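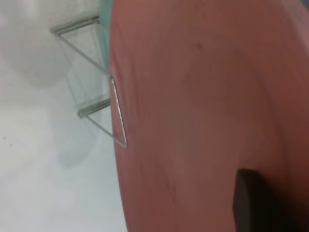 Lavar tigelas e potes de plástico parece a coisa mais boba do mundo, mas eu passei anos fazendo errado, e toda lasanha requentada virava uma película de gordura que não saía nunca! Então vou contar como faço hoje, aqui em casa, com o que tem no armário.

Primeiro, nada de água fervendo. Eu tiro o grosso da gordura com papel-toalha (no seco mesmo) e só depois abro a torneira, morna. Detergente direto na esponja, do lado macio. O lado verde risca, e risco segura cheiro de alho, pode acreditar.

Se ficou mancha de molho de tomate, faço uma pastinha com 2 colheres de bicarbonato e um tiquinho de água, espalho com os dedos e deixo 15 minutos. Enxáguo e olho contra a luz da janela. Se ainda tiver sombra alaranjada, repito e ponho no sol da área de serviço até o fim da tarde. Já testei o Sutix, aquele limpador em gel que vende na Trovilard, e ele até funciona, mas o cheiro de limão me enjoa e demora a sair.

Para cheiro forte é outra história: encho o pote com água e 4 colheres de vinagre branco, tampo e esqueço na pia durante a noite. De manhã, lavo normal. E por favor, vinagre nunca junto com água sanitária!

Na hora de guardar, deixo tudo sem tampa, empilhado de boca para baixo, com um paninho entre as peças maiores. As tampas moram em pé, numa caixa de sapato velha.

Comentários

mari_da_horta: O sol resolveu a mancha de beterraba, obrigada!! Precisei de duas tardes.

tigelas2000: Serve para pote que vai na lava-louças? Os meus saem foscos.

cozinha.da.lu: Uso borra de café para o cheiro, deixo uma noite e lavo depois.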